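About Prilcombe Worktops

Prilcombe Worktops was started by Mwangi Shemweta in a single unit at Womcombe. We measure, cut and fit kitchen worktops for homes and small cafés, and there are now 11 of us. Last year we fitted 234 kitchens.

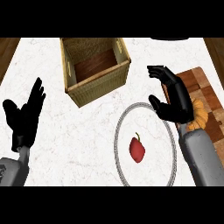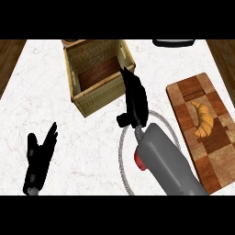
Most of our work comes from the Greenwood estate and the villages near it. Stone is cut at our own workshop and delivered by our own fitters. Customers often ask for white marble with faint grey veins, as on the countertop in both views, and we keep it in stock alongside granite and slate. Marble needs sealing, and we do this before we leave.

The showroom is at 58 Zenititz Road. Parking is at the rear.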